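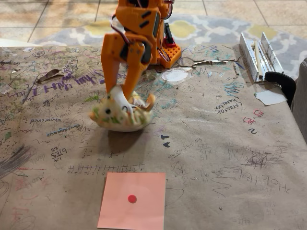 Week 9 - Pick and place, the software side

Nov 29, 2023
Faizal Tambunan

Read before lab. Code is in the Mundis repo, branch week9. Pull first, there was a bad commit in there.

1. The task

Pick up the toy, put it on the red dot on the pink sticky note. One arm, one small object, one target. Still enough to break every part of the stack, so go slow.

Orange arm with the orange two-finger gripper. Toy on its side in the fingers = a side grasp. Your planner has to handle side grasps and upright ones. Most of last year's groups only did upright and lost the marks.

2. Perception

Target first, it's easier. Threshold on pink, take the biggest blob, then look for red INSIDE the blob only. Don't search the whole table for red. The paper has red pencil and marker on it and you will get hits all over the place.

Toy is harder. White and cream on brown kraft paper, contrast is ok, but the doodles give you edges everywhere. Canny alone = useless. Options:
- background subtraction against a clean shot (paper must not move)
- the small Gorness segmenter, trained on 400 labeled crops
- color + size filter, drop anything too small

The size filter won't save you from the white patch on the paper. Mask it by hand, fine for this lab. Same for anything past the table edge - crop to the table polygon before you do anything else.

3. Frames

Camera frame -> table frame -> arm base frame. Write it on paper before you code it. If the arm goes to the mirror image of the spot, you flipped y. If it's off by a constant, check the base offset in config.yaml. Units are mm, not m. Every year.

4. Control

Servo loop, joint position targets. Interpolate at 80 steps per move, default is 192 and it's too slow for debugging. Put it back for the graded run.

Approach from over the object, stop, close, wait, lift. The wait matters. Closing and lifting in the same tick means the fingers are still moving when teh arm goes up.

Keep an eye on the wires. They loop out beside the links, so no big base rotations with the arm folded. Joint limits in the Subramaniam wrapper are set for this, dont override them.

5. Logs

Log joint targets, joint readings, gripper command, frame number. Reference log has 2,618 rows, yours will differ. Plot target vs reading for the gripper joint. A gap that stays open after close = fingers are on something. That's your grasp check, no extra sensor needed.

6. Hand in

- script + config
- gripper plot, one good grasp and one miss
- half a page on what failed and how you found out

Questions on section 3 to Lise Perron, the rest to me. Next week: replanning after a drop, read Zallberg ch. 4.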